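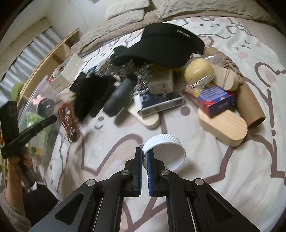

4.2 Grasp placement on thin-walled and hollow objects

Most of the disagreements between our annotators came from a small class of objects: cups, lids, caps, short tubes and open boxes. A solid object can only be held from the outside. A hollow one can be held across its full width or by its wall, and the two grasps lead to different motions afterward. The first version of our collection rules said only that the operator should "take a stable grasp." Under that wording both choices were allowed, and operators changed between them from one trial to the next. Figure 3 shows a wall grasp in preparation. The right finger is inside the ribbed white cap, the left finger stands just outside the rim, and the wall of the cap lies in the narrow gap between them. The revised rules name this placement directly and tell the operator when it may be used.

Figure 3. Wall grasp on a hollow cap, fingers placed on either side of the wall. Household sorting task, bed surface, crowded layout.

The rule as adopted reads: "For an open object, decide on a wall grasp or a width grasp before the approach begins. Keep the same choice for the whole trial. If the first attempt fails, open the fingers fully, back away, and mark the trial as a retry." Kulkarni and Salian wrote the first draft after reviewing 1000 trials from the pilot. Of these, 282 involved an open object. The two reviewers labeled each one separately and then compared labels. Where they could not agree on the intended grasp, the trial was set aside and was not used to tune the rule.

We considered banning wall grasps. They are sensitive to finger angle, and a thin wall can bend under load. Kurian argued against a ban on the ground that a wide lid often exceeds the opening of the hand-held gripper, so a ban would remove those objects from the set. The final text permits a wall grasp whenever the inner finger can enter without pushing the object across the surface. Operators are asked to lower the fingers straight along the wall and to close slowly until both fingers touch.

4.3 Rules for crowded surfaces

The second group of rules concerns layout. Robots trained only on well-spaced objects tend to do poorly in homes, where things are piled, leaning and partly covered. For this reason the Hindetti protocol requires that at least half of the sessions at each site use a crowded layout. A layout counts as crowded when objects touch or overlap. In the session shown in Figure 3, a black visor lies across the top of the pile, a cardboard tube slants down its right side, and a dark-blue box overlaps a smaller wooden piece. A patterned sheet is acceptable, and we do not ask sites to replace it with a plain one. Printed shapes on fabric are common in real bedrooms, and a policy that confuses a printed outline with an object edge should be exposed to that case during training.

Three points caused trouble in practice.

Soft items. Knitted goods, loose cord and fluffy items change shape whenever something next to them moves. The rules do not require the operator to restore them between trials. They do require a new layout record if a soft item has shifted enough to cover or uncover another object. Salian found that without this record, later reviewers could not tell whether an object had been missed or had simply been hidden.

Transparent items. Clear bags and shiny wrapping produce reflections that move with the camera. We keep such items in the set. The site lead notes them on the session sheet so that depth errors can be traced later.

Small light objects. A cap or an empty carton can slide when touched by one finger before the other. The rules allow a slide of up to one finger width. Beyond that, the trial is a retry, even if the object is then picked up cleanly.

4.4 Two operators at one surface

Some sites work with two devices at a time. This raises questions that the single-operator rules did not cover, and the relevant section was written last. Reddy, who ran the Skelau site, asked for a simple split of the surface into left and right halves. This worked for sorting tasks but failed for tasks in which an object had to be handed across. The version now in use has the following provisions.

One operator is named as active before each trial. The other operator may keep hold of a device but does not close it on any object until the active trial has ended. A hand or device that is partly in view does not make a trial invalid. A hand that touches the target object does. If both operators reach for the same object, both trials are stopped and neither is kept.

We also set a limit on session length. Operators at Skelau reported wrist fatigue, and finger placement on thin walls became less consistent late in the afternoon. Sessions now end after 500 trials per site per day, with a change of operator every 6 trials on hollow objects. Acharya has pointed out that the second number was chosen for convenience of scheduling and has no experimental basis. We agree, and it should be revisited.

4.5 What the rules leave open

The rules do not state how hard an operator should squeeze. The devices used here carry no force sensor, and a written instruction such as "gently" was read in different ways at different sites. The Kotian site tried a practice set of paper cups before each session, with the instruction that no cup should be visibly dented. We have not tested whether this carries over to stiffer objects.

They also do not say how far apart the fingers should be at the start of an approach. A narrow opening makes a wall grasp easier to aim but gives less room for error. We left the choice to the operator and record the opening at the moment the approach begins. Readers who wish to apply a stricter rule can filter on that value in the Seter release.

Last updated: November

Comments (3)

M. Hale: Does the retry label apply if the inner finger touches the bottom of the cap before closing? We get that a lot with shallow lids.

Usha Kulkarni: Contact with the bottom is fine as long as the slide stays under one finger width. I will add a line to 4.2.

tjr_lab: We tried the active operator rule on Thursday with two people and it slowed us down at first. Would like to see the handover version written out in full.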